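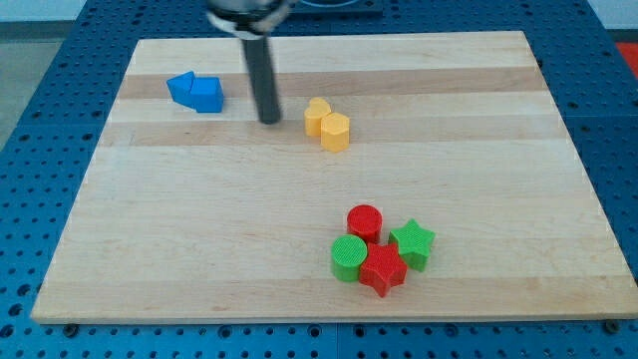 Ainhoa Bermúdez respondeu que o erro de planejamento não deveria ser atribuído ao modelo de linguagem antes de se examinar o que a percepção entrega a ele, e pediu o registro completo da execução. Segue o trecho solicitado.

**mrocha_ctrl** escreveu:

Prezados,

Anexo o trecho relevante. A instrução era "junte os blocos por cor". A política foi treinada no Clestis com 1,000 episódios simulados e executada sem ajuste adicional.

```
[plan] goal: group_by_color
[plan] group(blue): satisfied
[plan] group(yellow): satisfied
[plan] group(red): satisfied
[plan] group(green): satisfied
[plan] status: DONE
```

O planejador declara a tarefa concluída. Vermelhos e verdes, no entanto, permanecem no mesmo agrupamento. Solicito orientação sobre onde corrigir.

---

**ainhoa.bermudez** escreveu:

Agradeço o envio. O predicado `group(c)` verifica apenas a distância entre blocos da mesma cor. O cilindro vermelho e a estrela vermelha satisfazem o limiar, e o mesmo ocorre com o par verde. Não há, na definição utilizada, qualquer exigência de separação entre cores distintas. O planejador cumpriu o que lhe foi especificado.

Recomendo acrescentar um predicado `separated(c1, c2)` e reavaliar.

---

**t_valadares** escreveu:

Com o devido respeito, discordo da recomendação. "Junte os blocos por cor" não determina separação. Se o operador deseja quatro grupos afastados, cabe a ele dizê-lo. Introduzir o predicado no planejador altera a semântica da instrução para todos os usuários do Reler, inclusive os que dependem do comportamento vigente.

Observo ainda que a ponta atua sobre os blocos. Desfazer um agrupamento compacto de quatro peças é consideravelmente mais difícil do que formá-lo, e a taxa de sucesso cairá.

---

**mrocha_ctrl** escreveu:

Compreendo a objeção, mas os avaliadores consideraram o resultado incorreto. Em 280 execuções com essa instrução, 9 foram marcadas como "concluída pelo planejador, rejeitada pelo avaliador". Todas apresentam dois pares de cores encostados.

---

**lab_ketdale** escreveu:

Na Ketdale enfrentamos situação semelhante em dezembro. Duas observações:

1. O limiar de distância era medido entre centroides. Para estrelas e prismas isso produz resultados inconsistentes, e passamos a usar a distância entre contornos.
2. A separação entrou como custo flexível, com peso configurável, e o valor padrão é zero. Quem não altera a configuração mantém o comportamento anterior.

```yaml
grouping:
 metric: contour
 separation_weight: 0.0
```

O segundo item talvez atenda ao que expôs t_valadares.

---

**t_valadares** escreveu:

Atende em parte. Aceito o custo configurável, desde que o estado `DONE` continue a depender exclusivamente dos predicados rígidos. Do contrário, o planejador poderá oscilar indefinidamente, afastando um bloco e desfazendo o par correspondente.

---

**ainhoa.bermudez** escreveu:

A oscilação é um risco real, mas resolve-se com um limite de replanejamentos. Mantenho a posição de que um estado `DONE` indiferente à separação reproduzirá as rejeições relatadas. Proponho que a opção seja declarada por tarefa, não por instalação.

Solicito a mrocha_ctrl que repita a avaliação com `metric: contour` antes de qualquer mudança nos predicados. Convém isolar os dois efeitos.

---

**mrocha_ctrl** escreveu:

De acordo. Abri o chamado 558 no repositório do Reler com o registro, a configuração e as duas propostas. Executarei primeiro a métrica por contorno, com peso de separação nulo, e publicarei os resultados neste tópico.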